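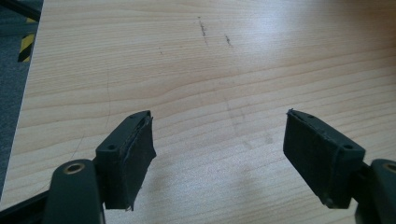
Light wood grain on a tabletop.

Kestdale Footy Tips: your questions

Who writes this blog?
Me, Gil-soo Cheon. I've barracked for Kestdale for 19 seasons and I've got opinions on every one of them.

Do you ever tip against Kestdale?
Yep, and I cop it from Mum every time! Last year I went with Carkden for the opener and they won by 33 points, so I'm not sorry.

How does the tipping comp work?
Pick your winners before the first bounce of the round. One point each, and a bonus point if you get the lot. Miss a round and you get the away teams (rough, I know).

Can I still join in?
You can, right up to round 5. We had nearly 370 tippers last season, so there's always room for one more.

Will Choo be back for the finals?
I reckon so, but his hamstring's been dodgy since February. I'd play him off the bench.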